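April 2022
By the Woringate authors

Let's begin with a fault, because faults are such patient teachers! At Ernach, a sorting cell stopped 3 times in one shift, always with its fingers open over a round board.

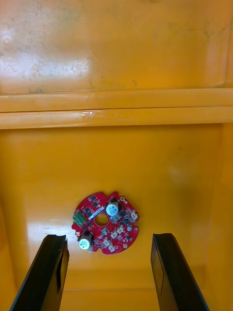 Wainwright: I'd check the grip limits before blaming the camera.

It's a fair thought, and we'll come back to it (with the fault log) once you've met the whole cell and its safety stop.
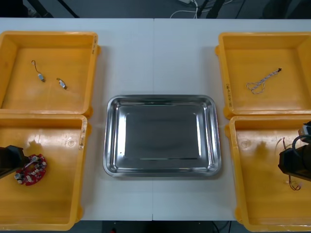

Fig. 4. Yellow bins and steel tray, with both grippers.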